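# Breathing lessons

10/9/22

Ruth Arango used to wake at three with her jaw clenched so hard that her teeth ached until lunch. Her dentist made her a splint, which she wore through two winters. When the headaches kept coming he suggested she try a physiotherapist who worked with surface EMG, the kind of biofeedback that reads muscle activity through sensors on the skin.

The clinic is called Brukow and sits above a bakery. Arango went in May, not expecting much. The sensors were placed on each side of her face and a line on a monitor showed how hard the muscles were working. She thought she was relaxed. The line said otherwise.

"I'd been holding my face like that for years," she says. "I had no idea what letting go felt like, so I couldn't do it on purpose."

Her program ran to 11 sessions. In the early ones she watched the line and tried small changes: tongue position, shoulders, a slower breath out. The therapist kept the target easy and raised it a little each visit. Later the screen was turned away for part of the hour and she had to guess whether she was above or below the mark before checking. 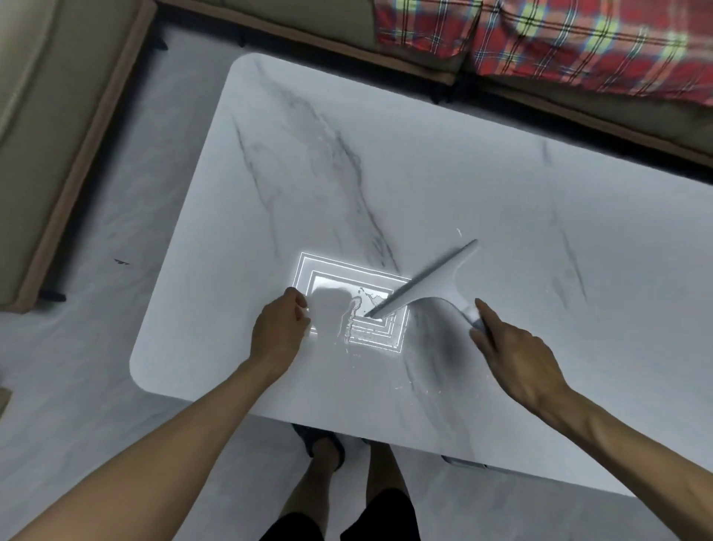
Practice at home was the harder part. Brukow lends its clients a handheld trainer called the Nemo, which gives a tone that drops in pitch as the muscle lets go. Arango used hers after dinner for seven minutes, and skipped it more often than she told the clinic. She later bought a second-hand Zurkix unit, an older model with a dial in place of an app, and prefers it. The batteries last longer and there's nothing to log in to.

People looking into this sort of treatment will find a wide spread in price and quality. Some clinics charge by the session and some sell a block up front. It's worth asking who will be in the room, what training they have, and whether the sensors record muscle, skin temperature, sweat or heart rate, as these are used for different complaints. Remote sessions suit some clients, though placing sensors on your own jaw in front of a mirror takes a few tries. Anyone with new or severe head pain should see a doctor first.

Biofeedback didn't replace the splint. Arango still wears it most nights, and she had a bad fortnight when her hours changed at work. But she is down to two or three headaches a month from nearly one a day, and she catches herself at red lights with her teeth together and lets her jaw drop.

Her sister has since borrowed the Nemo. Arango has kept the Zurkix, along with the Hwang chart from her first session, a sheet of face and neck muscles with pencil crosses where the sensors went. It's on the inside of the pantry door.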